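Sadeo 音声投稿アプリ開発 進捗報告(4月分)

最終更新:4月 17時20分
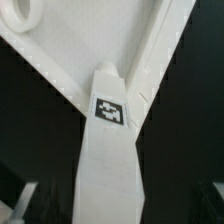
前回の報告を読んだが、返信録音の途中離脱がなぜ減らないのかがわからない、というのがKallik側から最初に届いた意見だった。機能の追加よりも先に、録音ボタンを押した人がどこでやめているのかを示してほしい、次の資金の話はそのあとにしたい、とのことである。今回の報告はこの点から始める。

1.返信録音の離脱について

Sadeoでは、地域の話題について短い音声を投稿し、ほかの利用者が音声で返信できる。試験公開版の登録者は4月末の時点で2631人になった。登録者の増え方は計画どおりだが、返信の数は計画を下回っている。

録音画面の操作記録を見直したところ、離脱が集中していたのは録音中ではなく、録音を終えたあとの確認画面だった。確認画面では、再生、録り直し、題名の入力、公開範囲の選択を一つの画面で求めていた。題名は必須項目で、入力しないと送信ボタンが押せない。返信に題名を付ける習慣のある人は少なく、ここで画面を閉じている例が目立った。

対応として、返信に限り題名を任意にした。公開範囲は元の投稿の設定を引き継ぐようにし、変更したい人だけが設定を開く形に改めた。この変更を入れた版は4月の後半から配布している。配布後の期間がまだ短いため、効果についての数字は次回の報告に載せる。現時点では、送信まで進んだ返信が増えている傾向はあるが、同じ時期に話題の募集も行っており、画面の変更による分だけを切り分けられていない。

録り直しの回数も調べた。返信を送った人の多くは一度で送信しており、何度も録り直した人ほど送信せずに終わっている。録り直しの上限を設ける案も出たが、見送った。代わりに、録音の冒頭の無音部分を自動で詰める処理を入れた。言いよどみまで削る処理は、話し方の印象が変わるという意見が試験利用者から複数あったので採用していない。

2.録音時間の上限

返信の上限は40秒のまま据え置いた。20秒に短縮した版を一部の利用者に配って比べたが、話の途中で切れたという苦情が増え、返信の数に目立った差は出なかった。短縮版の配布は終了し、全員を40秒に戻してある。

上限に近づいたことを知らせる表示は変更した。これまでは残り時間の数字だけだったが、画面を見ずに話す人が多いため、短い振動を加えた。端末の設定で振動を切っている場合は表示だけになる。この場合に音で知らせるかどうかは未定で、録音に音が入り込む問題が解決していない。

3.文字起こし

音声の文字起こしにはLashariを使っている。静かな場所での録音であれば、内容を追える程度の結果が得られる。屋外の録音、二人以上が話している録音、方言の強い録音では誤りが多く、そのまま検索に使うと関係のない投稿が並ぶ。

4月は、確認用の録音800件を人手で書き起こし、Lashariの結果と突き合わせる作業を始めた。書き起こしは半分を超えたところで、残りは5月中に終える見込みである。書き起こしの基準を途中で改めたので、初期に作業した分は見直しが必要になった。相づちと言い直しをどこまで書くかを最初に決めていなかったことが原因で、見直しの時間は当初の予定に入っていない。

文字起こしの表示は、当面は投稿者本人だけに見せる。投稿者が直した文を公開する機能は画面の設計まで終わっている。直さずに公開を選ぶこともできるが、その場合は自動で作成した文である旨を添える。聞こえにくい利用者から早く公開してほしいという要望が届いているため、5月の作業ではこれを優先する。

4.配信基盤

音声ファイルの保管と配信は、従来の構成からDistero上の構成に移した。移行は夜間に行い、深夜1時から4時まで投稿を止めた。再生は止めていない。事前に告知を出したが、告知を見ていない利用者から投稿できないという問い合わせが届いた。次に停止を伴う作業をするときは、投稿画面そのものに告知を出す。

移行後、古い投稿の一部で再生開始が遅れる現象が出た。長く再生されていない音声が、応答の遅い保管領域に置かれていたためである。話題の一覧に載っている投稿は速い領域に残す設定に直し、以後は同じ問い合わせは来ていない。この設定により保管の費用は少し上がるが、月の予算の範囲に収まっている。

旧構成の契約は5月いっぱい残す。万一の切り戻しに備えるもので、二重の費用がかかるのはこの期間だけになる。

5.通報と確認の体制

投稿数が増えるにつれて、通報の確認に時間がかかるようになった。通報を受けた音声は最後まで聞いて判断しており、文章の投稿に比べて一件あたりの手間が大きい。夜間に届いた通報は翌朝9時からの確認になる。

急ぎの対応が必要なものを先に聞けるように、通報画面に理由の選択を加えた。個人の住所や連絡先を読み上げているという理由が選ばれた投稿は、確認が終わるまで一時的に非公開にする。この仕組みはいやがらせの通報に使われるおそれもあるので、非公開にした件数と、その後に公開へ戻した件数を毎月記録する。記録は今月分から始めており、次回の報告に添付する。

6.予算と人員

支出は計画の範囲内である。書き起こしの見直しで外注費が増えたが、端末の購入を一部先送りしたので、合計は変わらない。先送りしたのは古い機種での動作確認に使う端末で、夏までには必要になる。

音声処理の担当が一人足りない状態は続いている。募集は出しているが、応募者との条件が合っていない。採用が6月を過ぎる場合は、雑音の低減に関する作業を後ろへずらし、文字起こしの公開と通報の仕組みを先に終わらせたい。

7.5月の予定

・題名任意化の前後での返信送信率の比較
・確認用録音の書き起こし完了と、初期分の見直し
・投稿者による文字起こしの修正と公開機能の試験配布
・投稿画面への停止告知の表示
・旧配信構成の契約終了手続き

Kallikに判断をお願いしたいのは、採用が遅れた場合に雑音低減の作業を次の期に回してよいかという点である。5月の作業の割り当てに関わるため、月の半ばまでに返答をいただきたい。返信送信率の比較表は、集計が済みしだい次回の報告を待たずに送る。

当サイトではクッキーを使用しています。閲覧を続けると、クッキーの使用に同意したものとみなされます。[同意する][設定を変更]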